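Sorting fruit and veg when the worktop is full

Our kitchen has one short run of worktop, and on shopping day the bags take up all of it. For the past couple of years the sorting has been done on the spare bed. It is a good height if you sit on the edge, there is plenty of room to spread out, and nothing rolls far on a soft surface.

Cover the bed first. A plastic sheet is best for anything with soil on it, and an old cloth or blanket will do for clean fruit. Keep it well inside the edges of the mattress so that crumbs and bits of leaf stay on it. When you have finished, gather up the four corners and shake it out over the sink or outdoors.

Put out a few plates and trays before you unpack. Greens go on one, roots on another, and loose fruit goes straight on the cover until you have looked it over. A shallow tray or the lid of a gift box is handy for the fruit you want to keep together.
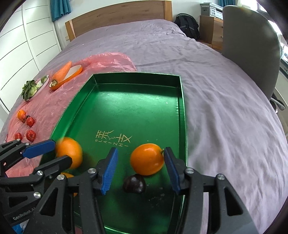
Oranges and plums can share a tray for an hour or two while you work, but put the plums somewhere safer afterwards. They mark easily if a heavier fruit sits on them. Tomatoes are best left in a single layer, stalk end down, and kept out of the fridge until they are ripe.

Check citrus one at a time. Turn each one right round and look closely at the stalk end, where mould often starts. Press lightly with a finger or thumb. If it gives a little and springs back, it will keep. If it stays dented, eat it that day or squeeze it. Heavy ones usually have more juice than light ones of the same size.

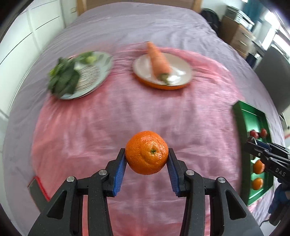
Leafy greens need a quick look too. Pull off anything yellow or slimy, wrap the rest in a dry tea towel and put it in the bottom drawer of the fridge. Don't wash spinach until you want it. Carrots keep longer with the tops cut off, as the leaves go on drawing water out of the root.

Apples should be stored away from greens. They give off a gas that turns leaves yellow, and one bruised apple will spoil the ones next to it. Ours go in a box in the hall with newspaper between the layers. I write the date on the side, and the last box read 11/04/2026.

Take everything through to the kitchen in the order you will put it away, fridge things first. Wipe the trays before they go back in the cupboard.
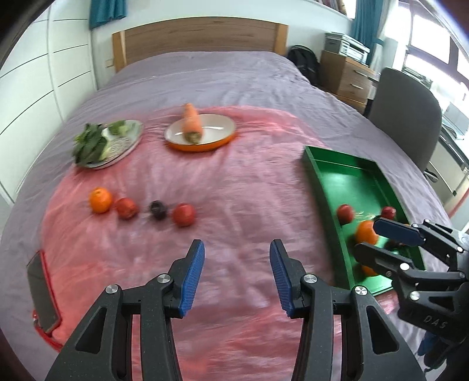

Josefina Zúñiga wrote in to say that she does her apples the same way but wraps each one separately, and finds they last well into April. She also keeps plums in an egg box, which stops them touching. I have tried the egg box since and it works for small ones. Larger plums sit too high for the lid to close, so leave it open.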